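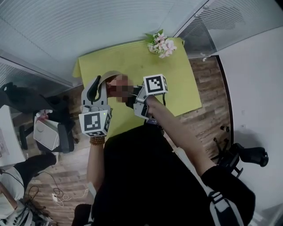

Table coverings in the shared rooms come under the fit-out schedule from this issue onward, and the notes that follow set out what was bought, how it is fitted and how it is to be looked after. The previous arrangement left covers to whoever booked the room, with the result that sizes, fibres and colours varied from one table to the next. The small tables now get a plain rectangular cloth with a short overhang, as on the lime-green one with the pale pink artificial flowers at its far end. A short overhang keeps the hem clear of a seated person's knees and clear of chair arms. Green was chosen over white for the small tables after the March wash trial, in which the white cloths showed grey marks along the fold lines by the ninth cycle.

Fabric. The cloths are a polyester and cotton blend supplied by Vatis, cut and hemmed to order. Pure cotton was considered and rejected on shrinkage. Two samples from Zamudio were also tested; both had a coated face, which shed water well but creased permanently when folded for storage. The blend creases less and recovers after a short press on medium heat. Colour loss over the trial was slight and even across the cloth.

Size. Measure the table top in both directions, then add 17 cm in each direction. This gives a drop of 8.5 cm per side when the cloth is centred. Anything longer catches on chair arms when a chair is pushed in. Anything much shorter rides up at the corners and needs clips. Rectangular cloths should be laid with the label at the underside of the short edge, which makes it easy to square the cloth before smoothing it out from the middle.

Underlay. Tables with a smooth top need a thin grip layer beneath the cloth. The Hullex open-weave underlay is the one in stock. Cut it 2 cm short of the table edge on all sides so that it does not show and does not form a ridge. It can be wiped down and left in place between cloth changes. Do not machine dry it.

Washing. Wash the green cloths separately for the first two cycles. Use 40 degrees and a spin speed no higher than 700 rpm, as faster spins set creases across the width. Remove promptly, shake out and line dry, or tumble on low and take out slightly damp. Ink and coffee should be treated with the enzyme spray on the laundry shelf before the cloth goes in. Bleach is not to be used on any of the coloured cloths.

Flowers. Fresh flowers have been discontinued on the small tables. Spilled water and pollen accounted for most of the unscheduled cloth changes last year. The artificial stems are to be kept in small vases and placed toward the far edge of the table, leaving the working side clear. Dust them weekly with a soft brush. If the leaves look dull, rinse in lukewarm water with a drop of dish soap and stand them upside down on a towel until dry. Do not return them to the vase while they are still damp, as the wire in the stems will rust.

Chairs. Castered chairs remain the standard seat in these rooms. Check casters for hair and thread when the cloths are changed, especially on the plank floors, where a jammed caster will leave a scuff. Scuffs on the wood-grain planks generally lift with a damp microfibre cloth. Solvent cleaners dull the finish.

Cables. Leads crossing a covered table should have enough slack to lie on the cloth without pulling at it. A taut lead will shift the cloth toward the user and bring the vase with it. Where a lead has to leave the table, run it over the nearest edge and not across a corner.

Stock. The first order was for 66 cloths, including spares. Spares are on the middle shelf of the linen cupboard, folded in thirds lengthwise and then rolled. Please roll them again after use; flat folding puts a hard line across the centre that takes a full press to remove. Damaged cloths go in the grey bin on the bottom shelf with a note pinned near the fault. Small holes at the hem can be mended by Zirkelov, who collect once a month.

Larger tables in the meeting rooms are not covered by this schedule. Measurements have been taken and a quote for those is pending. Requests for a cloth size not on the list should go to Iraís Lozano with the table dimensions in centimetres and the room number.

Schedule effective 25/10/2020.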